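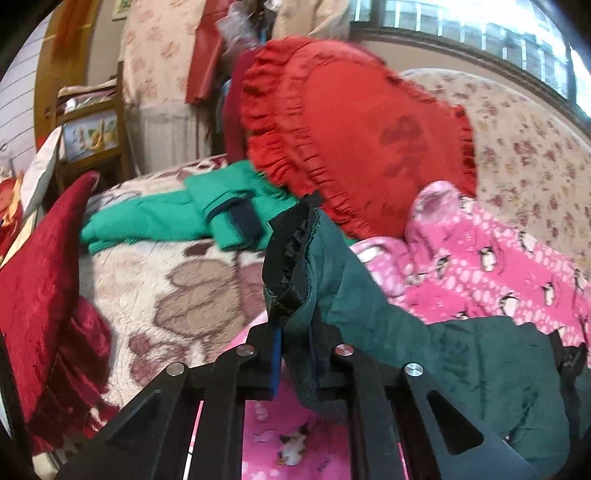

According to one Quiroga resident, the hardest part of reporting a burglary was the second phone call, when the officer asked what exactly had been taken and she could name only the television.

Open with that remark. Pause before giving the figures.

The Pelliretti district recorded 1,164 household burglaries over the period under review. In 300 of them, the first property list was too vague to be checked against recovered goods. State both numbers slowly. 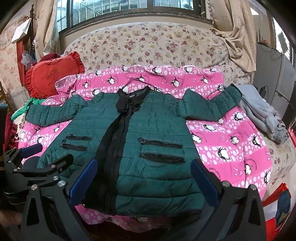 Why should I have to prove what I owned, a reader in Zanport asked after our notice appeared. The question deserves a direct answer. A list does not put the victim under suspicion - it allows the police to return property and supports a charge in court.

Mention the Muvia storeroom: 170 items held, 50 returned to date.

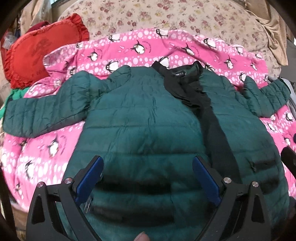

Move to the written property list. Serial numbers come first, then jewelry, then clothing. The word "jacket" gives an officer very little; "dark teal, quilted, black stand-up collar, small black label with white lettering inside the neck" can be matched on a shelf. Ask the audience to add to the list within the week if they remember more.

Take questions. Forms are at the side table.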